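Stonolden Gripper Trials, December catch-up
Minutes, such as they are

Present: Alby Kingi (chair), Monique Pons, Arnout De Haan, Griet Baert, and me, Jolanta Walczak, taking the minutes again. I did ask if someone else wanted a go and everyone suddenly had very interesting laptops.

Apologies: none. Griet joined by phone for the first part and then walked in with a bag of mandarins, so thank you Griet!

We got going at 2:15 pm, which was late, but the meeting before us ran over and they had the good chairs.

1. Last minutes

Accepted, with one correction from Arnout. I'd written that the Geerts fingers were "too soft" and what he said was that the pads were too soft. The fingers themselves are fine. Fixed in the shared copy. (He's right, it does matter, because we nearly ordered the wrong part.)

Actions from last time: Monique has moved the controller logs onto the shared drive. Alby has chased the Onthorpe people about the loan, more on that below. I was meant to label the cable drawer and I've done half of it. The half I haven't done is the half people use. Carried over.

2. Where we are with the comparison

For Griet's benefit, as she's been away, Alby ran through it from the top. We've got two grippers in the running, the Geerts and the Grekholm. Both go on the same arm, both do the same stacking job, and each one gets 102 runs under the old controller settings and then the same again under the new ones. A run counts as good if the stack is still standing after the arm has gone back to its home pose. If a block gets nudged but stays up, it's good with a note. Griet asked who decides what a nudge is and there was a bit of a pause. Monique said it's whoever is holding the clipboard, and we agreed that's not good enough, so see item 4.

The Geerts runs under the old settings are all in. The Grekholm is under way and should be finished before we shut down for the holidays, provided we don't have another day like the one with the air line.

Arnout wanted it written down that he thinks the Grekholm closes more evenly. Alby wanted it written down that it's too early to say. So both of those are now written down.
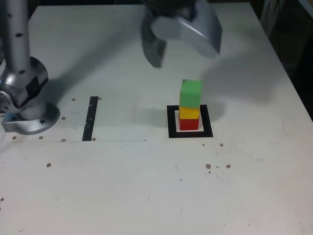

I brought up the pads, as I'd promised last time. My worry is that we're putting every wobble down to the gripper when part of it might be the way we pick, and I'd like us to start recording where on the block the fingers land as well as whether the stack survives. With the three-block stack we've got red on the bottom, yellow in the middle and green on top, and the green one sits a touch out of line with the others. If all we log is "stack standing", that goes down as a clean run and we lose the bit I care about. Monique said the offset might come from the arm, or from how the blocks sat at the start, and we can't tell which from a tick in a box. Fair enough, but that's sort of my point! Alby agreed to a column for offset, to be filled in by eye for now as none, slight or bad. Arnout thinks by eye is useless and offered to knock up something with the overhead camera. We said yes please, but the column goes in regardless.

There was then a longish side chat about where the bottom block ends up inside the tape square. Griet had assumed we were scoring it on being centred. We're not, we only score it on being inside the white part. She reckons anyone reading the report later will make the same assumption she did, so the report needs a line on that near the front. Alby will write it.

Monique also asked whether the strip of tape between the arm and the square is still used for anything. I use it to line up the start row. Arnout said he's never used it, he goes off the saved positions, and that would mean he and I have been starting the blocks from different spots on and off for a fortnight. We had a little moment over that. Neither of us thinks it changes the result, but from now on it's saved positions for everybody and the person setting up initials the sheet.

3. Controllers

Monique has the new settings ready. The main change is how the arm slows down before release. Under the old ones it comes in at one speed and stops. Under the new ones it eases off over the last 30 millimetres, and she says it feels a lot calmer when you're standing next to it. It also adds a bit to each run. Alby asked if it adds enough to annoy the people who'd be paying for this and Monique said not for stacking, possibly for sorting.

Griet asked if we could try the slow approach with the old grip force and then the other way round, so we know which change is doing the work. It's the proper way to do it and we all know it's the proper way to do it. It's also a lot more runs. After some back and forth we landed on a short version: 27 runs of each mix, on the Grekholm only, and if there's nothing in it we leave it there. Arnout isn't thrilled about doing it on one gripper only. Noted.

Monique also reported that the controller dropped its connection twice last week. Both times it was during set-up, so no runs were lost. She's swapped the network cable and it's behaved since. If it does it again, please write down the time and don't just restart it and carry on (I have done this, I'm sorry, I've stopped).

4. Scoring sheet

Following on from Griet's question. We agreed:

A nudge is when a block visibly moves after the gripper has let go of it. If it moves while it's still being held, that's placement and goes in the new offset column.

If the person scoring isn't sure, they play back the camera recording. If they're still not sure, it goes down as unsure. Alby would sooner see a pile of unsures than a pile of guesses.

Same person scores a whole batch. No swapping halfway to go and get lunch.

I'll redo the sheet and print a stack of them. Arnout asked if it could be on the tablet. It could, but the tablet is the one with the cracked corner that switches itself off, so paper for now.

5. The Onthorpe loan

Alby has heard back from them, finally. They're happy to lend us their third gripper for a short spell in the new year, but they want it back in the same box with all the same bits, and they want to see our numbers. We've no problem with sharing the numbers. Monique would like them to sign off on the method first, so there's no argument afterwards if theirs comes last. Alby thought that sounded a bit pointed and Monique said it could be put nicely. Alby is going to put it nicely.

Arnout pointed out that the Onthorpe gripper has a different bolt pattern, so we'll need an adapter plate. There may be one in the bottom cupboard from the spring. If there isn't, he'll draw one up, but he needs to know soon because the workshop closes early this month.

6. The bench

My item, and I'll keep it brief. There are crumbs on the trial table. We've all seen them. I'm not going to go on about who has toast where, but Arnout is setting up a camera to look for small offsets and I'd like it to be looking at blocks. The white top also shows every smudge, so a wipe down before each batch, please, and food stays on the desk side. Griet ate a mandarin on the desk side while I was saying this, so she's our model citizen.

Monique asked if we should re-do the tape square while we're at it. Alby said leave it until the Grekholm runs are finished. If we shift it even a bit now, we've changed something halfway through.

7. Anything else

Griet would like a turn on the teach pendant before the break. Monique will show her after the next batch.

Alby reminded us that the emergency stop gets tested every morning, and that the morning test is a real press and release, with the date on the card. There were gaps on the card. It was a friendly reminder but it was a reminder.

Arnout asked about Christmas lunch. Left with Arnout.

Actions

Alby: line in the report about how placement in the square is scored. Write to Onthorpe about the method.

Monique: set up the short mixed runs on the Grekholm. Pendant session with Griet. Keep an eye on the connection.

Arnout: camera idea for measuring offset, rough version is fine. Look in the bottom cupboard for the adapter plate and tell Alby either way. Lunch.

Griet: read through the method as the fresh pair of eyes and mark anything that doesn't make sense.

Jolanta: new scoring sheet with the offset column. The other half of the cable drawer.

Next meeting in the new year, Alby will send a time. Finished at 3:40 pm and the mandarins were all gone.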